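Speaker notes, open day report-back
Sunday, September 22, 2024

Slow start. Ask who in the room has been to a robot open day before. Wait for hands. Ask who came home and bought one.

I went to the Gamska open day in March. I paid my own train fare and ate their sandwiches, so adjust for that as you like.

The pitch, as near as I wrote it down: Zaline will fold your laundry at home. The slide said it had learned from 1,000 household sessions. I asked how many households. The man at the desk said 11. Pause here, people usually need a second.

To be fair to them, the folding table in the main hall worked. Towels, all one size, good light. It went through a stack while we stood there. Then someone handed over a hooded sweatshirt and a member of staff took it back, very politely.

What I wanted to see was the part upstairs, where they show how the teaching is done. A person holds the gripper, does the chore by hand, and the recording goes to Terkis for sorting. No robot involved yet. Bring up both slides and let people look before talking.
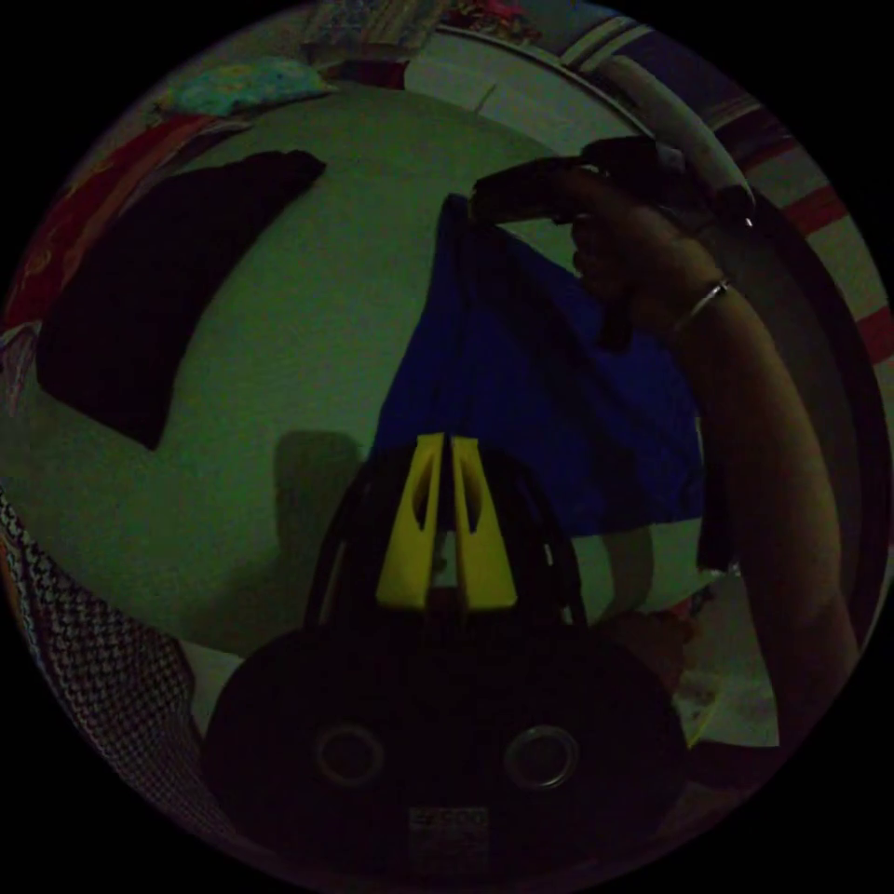 Blue cloth held up by hand, yellow fingers in front.
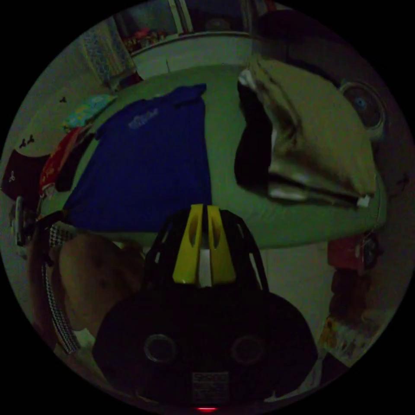
My first question was about speed. They would not give a folding time for Zaline outside the hall. They did give me 572, the number of shirts in the training set, and seemed pleased with it. My family gets through nearly that many in a year and we are not a tidy family. (Don't milk this.)

Second question, what counts as a good fold? Answer: the person doing the demonstration decides. So if I fold badly, it learns to fold badly. They agreed. I liked them more after that.

Third question, price. There was a leaflet from Thongdee, who would handle rentals, with 171 dollars a month on it and a footnote. Read the footnote out loud if there's time: towels and flat items only.

Where I come down. I believe the towel demo. I believe the people upstairs are working hard at a dull job, and I think the dull job is the real product right now. I don't believe the brochure, which shows a fitted sheet.

If someone asks whether I'd go again: yes, with my own bag of laundry, and I'd ask to go first.

Questions. Keep the leaflet handy, someone always wants the footnote again.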